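Friday, August 12, 2022

Back on the old dice game this morning, the one Vesela found written up in her grandmother's copybook. We played two rounds with the sheep knuckles and I lost both (badly!). The scoring still makes no sense to me: four flat sides up pays double, fine, but then the copybook says the thrower "gives back the house," and Abílio and I read that in opposite ways. He thinks you return the stake. I think you pass the dice and keep it. We tried it my way after lunch and the game dragged on forever, so maybe he's right, grr.

Filed one edge of the third bone, it was landing on the same face far too often. Better now, but I want a proper run of throws before I trust it. Kalliopi has the good calipers, must get them back.

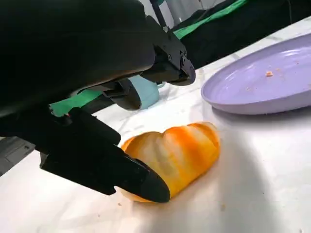
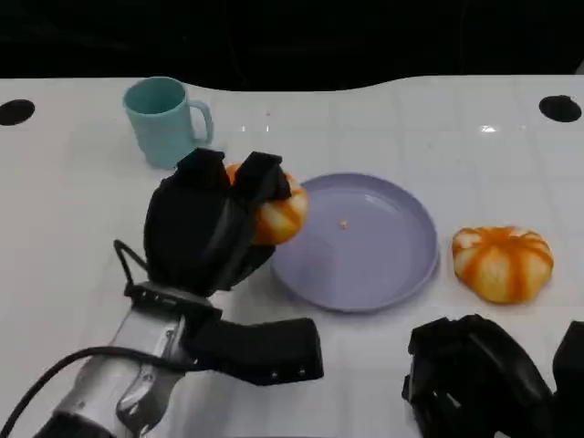 Zyanya wants betting tokens ready for the September open day and I said clay, like an idiot, before checking the kiln schedule. Bone would take weeks. Ask Flora if Warner still sells those plain wooden disks, we could just burn marks into them. Also: copy out page 2 again, my handwriting on the stakes table is hopeless.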